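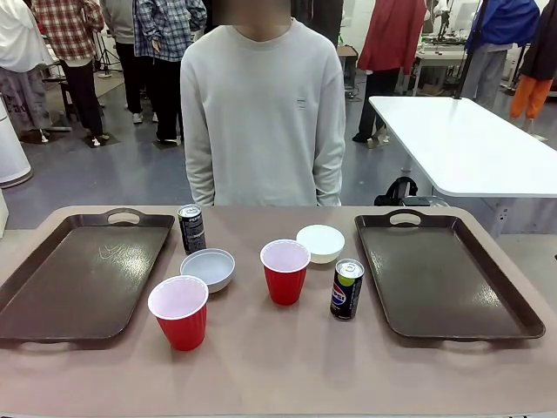
Who can apply for the Annan reading group on trade and foreign policy?
Anyone aged 18 or over who follows the news from West Africa and wants to argue about it with other people once a week.

We're looking for new members for our summer round, which starts in July, and we'd love to hear from you! You don't need a degree in international relations. Last year's group had a nurse, two law students, a retired customs officer and a bus driver who knew more about border tariffs than the rest of us put together.

The subject this time is fishing rights in the Gulf of Guinea: who signs the access agreements, what coastal states get back for them, and why neighbouring governments so often bargain separately when they could do it together. Nana Aryee will lead the sessions on treaties and Obed Kpodo takes the ones on ports and patrols (he is very good on patrols, and brings maps).

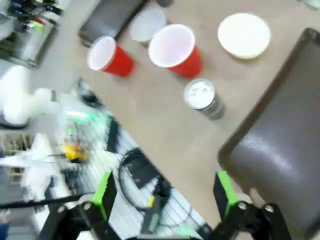
Red cups and a white bowl on the table.

What you'd be taking on

The round runs for eight weeks, one evening a week, at our rooms in Betham. Expect to read one short paper before each meeting. Everyone also takes a turn at opening the discussion, for five minutes or so, from notes or off the top of your head. Towards the end we write a joint briefing, which goes up on the Hiltow website with all our names on it. The last one came to 144 paragraphs before Gifty Laryea got at it with a pencil, so we're keen to have people who enjoy cutting as well as people who enjoy writing!

It's unpaid, but there's no fee either, and we cover local bus fares. French or Portuguese would be a real help with the older agreements. If you can't manage every week, tell us which ones you'd miss and we'll see what we can do.

How to apply

Send Ebuka Bashir a page on a foreign policy decision you disagreed with and what you'd have done in its place. Please add a line on where you heard about us. We have 3 places left and will reply to everybody who writes.

Posted May 17, 2020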